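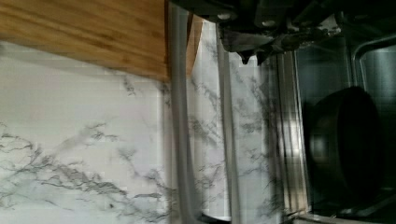 Progress note on the Undetti kitchen work, Thu 19 May

Hello all, and sorry this one is a few days behind the last deadline. The short version is that the teaching is going well and the money is holding up.

We've now recorded 1691 demonstrations by remote control, against the 4000 we promised for the end of June. I know that looks thin on paper, but the first few weeks went on getting the hand controls to feel right, and the pace has picked up nicely since Pravness sent the lighter handset (my wrists are very grateful!). On a good day one of us can get through up to 20 clean runs before tea, and then we swap over.

Pans are the current headache. Guiding the gripper over a marble worktop is easy enough once you've got the knack, but reaching into a dark appliance for a black pan is another matter – from the wrist view you're steering half by memory. We threw out 435 runs from the first batch, mostly ones where the person driving stopped and dithered halfway in. A robot that learns from dithering will dither, so out they went.

I also tried teaching by hand, pushing the arm through the motion myself. It's quicker for simple reaches and I'd like to keep it for those, but my elbow kept getting into the recordings.

Next up is a second kitchen at the Clatirgate site, with different worktops and handles. Fuchs have quoted for the mounting plate and I think it's fair, so could you let me know if I can go ahead? I'd also like to move what's left of the travel budget into operator hours, if the rules allow it.

Undetti project office, Clatirgate | Contact us | Copyright Undetti | Back to top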